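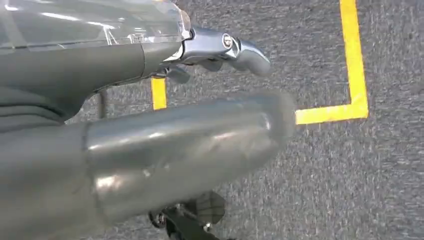

Setting up your Zoubi cell, part 2: the floor

Before January I walked these parts over by hand, and my knees don't miss it! Now the arm does the reaching and I do the checking. Keep your feet and your coffee outside the yellow tape on the carpet.

4. Clear the marked area.
5. Look for the thin cable under the arm. It should hang free.
6. Call "clear" to your partner (mine's Waraponrn Khamphan), then press Start.

Note: if you see code 1329, go back to step 4.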